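Gescombe Cat Rescue Opens Online Gift Drive for Senior Cats

ELLACH, 06/05/2020 - Gescombe Cat Rescue has opened an online gift drive to pay for the care of older cats that are waiting for homes. For every adoption story posted on the rescue's blog during the drive, Gunawardena Pet Supply will give $3 to the senior cat fund, up to a total of $900.

The fund pays for dental work, blood tests and prescription food for cats aged 7 and up. Gescombe currently has 35 cats in its care, and the older ones usually wait longest for a home.

Stories can be any length and may be about a cat adopted from any shelter. One story per household will be counted. Readers who do not have a cat can give directly through the donation page.
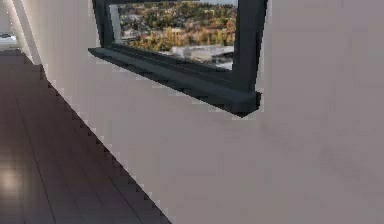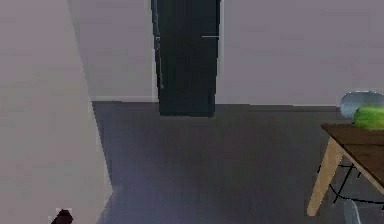
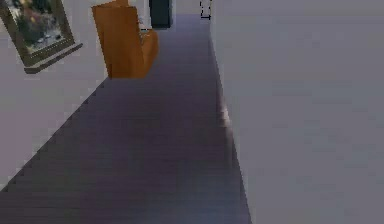 Computer-rendered interior views.

Each household that posts a story will also be entered in a drawing for a Redov window perch and a bag of dry food. The winner will be contacted by email and has two weeks to reply. Prizes can be mailed to U.S. addresses only. Staff of the rescue and of Gunawardena Pet Supply may post stories but cannot win the drawing.

The rescue held its first story drive last December. Money from that drive went toward dental care for cats that had been given up by owners moving into assisted living.

Adoption visits in Ellach are by appointment. Applications are on the rescue's website, along with a list of cats ready for adoption. Adoption fees for senior cats are half the regular rate.

Media contact: Gescombe Cat Rescue press office, Ellach

###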